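Ploldale Community Laundry
Progress report to the Ahmadpour Fund
Prepared by Brijesh Rajput, program manager
2019-06-14

Dear Ravindra,

You asked for a report on the towel side of the grant, and you asked for it to be shorter than the last one. I have left out the history of the building.

Where we are

The towel program went from pilot to regular service this spring. We now wash, dry, fold and send out clean towels for the Urnia shelter, the Surora swim classes and the drop-in showers on our own ground floor. Between the start of the grant period and the end of last month we sent out 3079 clean towels. The plan promised fewer, but the plan was written before anyone had met the swim classes.

Of the total, 1178 went to Urnia. Their staff report that the shortage at the evening shower hour has eased, which is what the money was for. They also report that our bundles used to fall over in their closet. I will come back to this.

Money

Spending is on budget except for two lines. Detergent came in under, mostly thanks to a measuring scoop with a line on it, replacing the old method of tipping the box until it felt right. Dryer repair came in over. The second dryer needed a new drum belt, and then it needed the other thing that the man found while he was putting in the drum belt. I have attached the invoice. I would like to move the detergent savings across to cover it and will send the form separately.

Shelving was bought and put up in the spring. It holds folded towels well. It would hold them even better if the top shelf were within reach of anybody under six feet, and we intend to lower it.

Folding

I expected to write one sentence on folding. It has taken up more meeting time than any other item in the grant, including the dryer.

When we started, every person on shift folded the way they were raised to. There was the half and half again, the long thirds, the hotel roll, and one style I can only describe as confident. Each made a perfectly decent towel. Stacked together they made a leaning pile, and the pile went to Urnia in a van, and the van went over the railroad tracks. Hence the closet complaint.

In March we settled on a house fold: long thirds first, then in half, then in half again, rounded edge to the front of the shelf. It suits the bath size. Hand towels stop after the first half. The sheet taped above the table shows both, and has been corrected in pen only twice.

Two problems remain. The thicker towels spring back open if the first fold is done in a hurry, and ridges left in the cloth at that stage are still there at the end, making for a fat bundle. We have been telling people to smooth from the fold outward with a flat hand before going on. It adds a few seconds and saves a refold. Color turned out to matter too, in that the light brown ones show a crooked edge less than the white ones do, so they are popular with the folders and get picked out of the basket first. The whites are left for whoever comes in late.
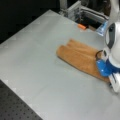
Caramel-colored towel on the light gray tabletop, ridges still showing along its length.

Bundles are now tied in sets of 20 with cotton tape. Urnia tells us they stand up. I asked for this in writing and received an email saying "they stand up," which I have filed.

What did not go well

The mending corner has not opened. We have the sewing machine and a good many frayed hems, but no one who can come in regularly to bring the two together. Badly worn towels are being set aside for rags, and the rag bin is full. If you know of anyone who needs rags, please say so soon.

Return rates are also lower than we hoped. The swim classes send back nearly everything. The showers do not, and I doubt they ever will. A person who leaves with a clean towel usually has a use for it. I would ask that we treat this as a cost of the program and stop calling it loss, a word I used myself in the last report and have regretted at some length.

Next period

In July we plan to do the following:

Lower the top shelf.
Replace up to 3 of the laundry carts, starting with the one that only turns left.
Put the corrected folding sheet into clean print, with a larger drawing of the hand towel.
Try a midweek pickup at Urnia, so that the wet ones are not sitting in bags over a weekend.

I would still like a decision on the second shift before the carts are ordered, as the size depends on it. The draft schedule is attached behind the dryer invoice.

Regards,
Brijesh Rajput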